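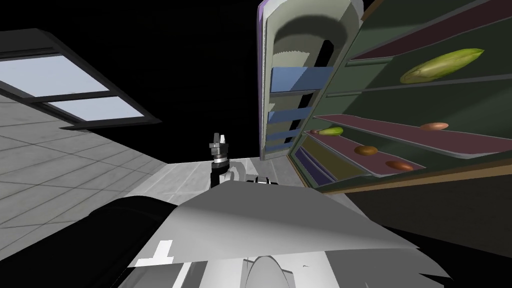

By the time the second season of Plisaler gets to the lighthouse, I'd stopped taking notes. I was sitting on the floor with my back against the couch, a bowl of cereal going soft in my lap, yelling at a ferry captain who does not exist. If you've been putting this show off because the first two episodes are slow (they are, a little), please push through to the third!

For anyone coming in cold, the setup goes like this. Andar is a mapmaker's apprentice in Erkent, a harbor city where the streets rearrange themselves every night. Most people just live with it. They tie a bell to their front door and listen for it on the walk home. Andar's job is to redraw the city each morning before the market opens, and in the opening minutes of the series she finds a street that has stayed put for 743 nights in a row. Somebody lives on it, and he's been waiting.

That somebody is Tzavaras, and he's the best thing to happen to animated villains in years, if he even is a villain. I went back and forth on him all through season one. He makes soup for Andar. He fixes her boots. He also lets the fish market sink into the bay in episode 10 without getting out of his chair, and the show holds on his face for so long that I leaned in toward the screen looking for a twitch.

Season two splits the pair up almost right away, and I was worried, as their bickering was half the fun. But it gives us room for the ferry crew, the bell makers, and the wonderful, awful aunt with the keys. Episode 4 is nearly all aunt. She plays cards with the harbor master for a whole night while the city grinds around outside the window, and the background shifts a bit more with every hand. I missed it the first time through and had to run it back. The church goes from the left side of the window to the right, then it's gone, then it's upside down in the water!

The music is worth your good headphones. Chathurika Uddin wrote the score, and she builds nearly all of it out of door bells, some tiny and bright and some so low you feel them in your teeth. Andar's theme from season one comes back in the lighthouse episode at half speed with one note missing. I didn't catch which note until the credits, and then I had to go stand in the kitchen for a minute.

Not everything lands. The flashback with the 2000 lanterns is gorgeous and tells us nothing new, and the twins from the tax office are still one joke stretched very thin. Episode 7 has a chase that I could not follow at all, even with Erkent's rules fresh in my head.

Then comes episode 11, and the door at the top of the stairs, and the bell on it that Andar recognizes. I won't say whose it is. The finale airs on 12th December, and my money is still on the soup.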